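Notebook, donor records and giving survey
June, entry begun 9:30 in the morning

Continued with the merge of the two donor lists for the Zistier appeal. The Ekside list is the older one and it keeps the household as one record. The Buckley list keeps each person as one record. When I join them by postal address only, a married couple becomes three donors: the household, the wife and the husband. Our retention rate then looks worse than it is, as two of these three never give again.

I tried the join with address plus last name. After this, 231 records are still without a match. I looked through the first 30 by hand. Most of them are people who moved, and a few are small businesses which gave one time under the name of the owner and one time under the name of the shop. For the businesses I have made a separate sheet and I do not touch them for now.
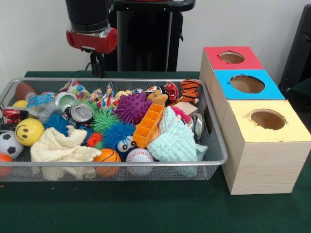 Gift dates are a second problem. Ekside writes the date when the check was received, Buckley writes the date when the bank cleared it. For gifts at the end of December this moves the gift into the next year. I decided to use the received date everywhere and to keep the cleared date in its own column, named "cleared". Please do not delete this column, colleagues, the auditor of Pretlow will ask for it.

Lunch. After lunch I was slower.

Question of pledges. A pledge of 40 dollars per month was entered in Buckley as a yearly sum on the day of signing. If the donor stops after two months, the sum stays. I think we must count only the money which came in, and show the open pledges in a line below the total. The annual report of last year did it in the other way, so the growth figure will be smaller when we print them side by side. I would like to recalculate last year also, but I need the export of the payments and this I do not have yet.
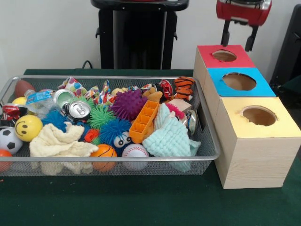
Also checked the wording of the survey for lapsed donors. Question 2 asks "Why did you stop supporting us?" and I find it too hard for a person who perhaps only forgot. My new proposal: "Is there something that made it difficult to give this year?" The box for free text goes under it, without a limit of characters. The old limit cut the longer answers and we lost the end of them.

Sent the draft of the survey and the note on pledges to the shared folder at 4:10.

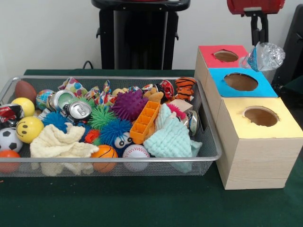 Pretlow answered before five that the softer question is fine, but the pledges should stay in the main total until the board has seen both versions. So I will prepare both. The label for the second one is "received only", to avoid the word "real", which sounds like the other number is false.

Open for next time:
ask Ekside again for the payment export
moved donors, rest of the unmatched records
business sheet, decide who calls them
check that gifts in memory of a person are not counted for the family and for the giver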